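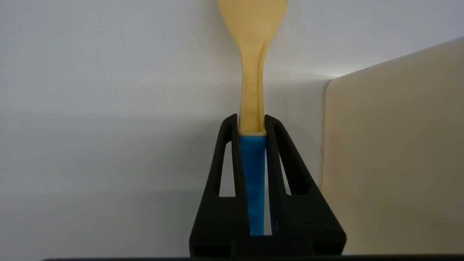
2 min read

Grodport kitchenware maker Reterero will move its utensil handles to a single grade of polypropylene starting in November, the company said in a notice to distributors. The change affects spatulas, turners and serving spoons molded at the Grodport plant. Head materials are not affected.

The current handles are molded from two grades, one for the core and one for the outer grip. Both are polypropylene, but they have different melt flow rates and have to be dried, stored and reground separately. Under the new specification the core and grip will be shot from the same base resin, with pigment added at the press.

Tahsin Kodikara, who runs molding operations at the plant, said the main gain is in scrap handling. Runners and rejected parts from the two-grade process could not be mixed, and most of the material was sold off at a loss. With one grade, sorted regrind can go back into the core at a controlled ratio.

"We were keeping two silos and two dryers for what is basically one plastic," Kodikara said. "The regrind limit is set by color more than by strength. Dark scrap goes into dark cores and light scrap is kept apart."

The company ran 2,943 trial handles before approving the switch. Of these, 114 were pulled for bend and drop testing, and the rest were checked for sink marks, flash at the parting line and fit between the handle and the neck of the tool. Kamrul Talukder, the quality engineer in charge of the trial, said early parts showed sink near the hanging hole. The fault was corrected by lengthening the hold phase and moving one gate.

Dishwasher testing was done by Harkik, a contract laboratory. Samples went through 545 wash cycles with a standard powder detergent and were measured for warp and color change at set intervals. Harkik's report to Reterero lists no cracks at the joint. Slight fading was recorded on red handles, and the red pigment has been replaced with a more stable one. Blue, gray and green handles keep their present pigments.

Handle dimensions are unchanged, so existing display hooks and packaging can still be used. Part numbers will carry a new suffix, and the resin code molded into the back of the handle will be slightly larger. Distributors holding old stock may continue to sell it. Mixed cartons will not be shipped.

Roy, the regional housewares wholesaler, has asked for separate lot labels during the changeover. Nimal Wickramasinghe, a buyer there, said returns are logged by lot and the wholesaler wants to be able to compare the two versions over the first year. Reterero has agreed to the request and will supply lot records for 90 days after the last two-grade shipment.

List prices stay the same. Zakhar Zakharchenko, sales manager at Reterero, said any saving from the scrap change will first go toward the cost of the modified tooling.

A decision on ladles and slotted spoons is expected after the first production run. Those parts use a longer handle and a separate mold.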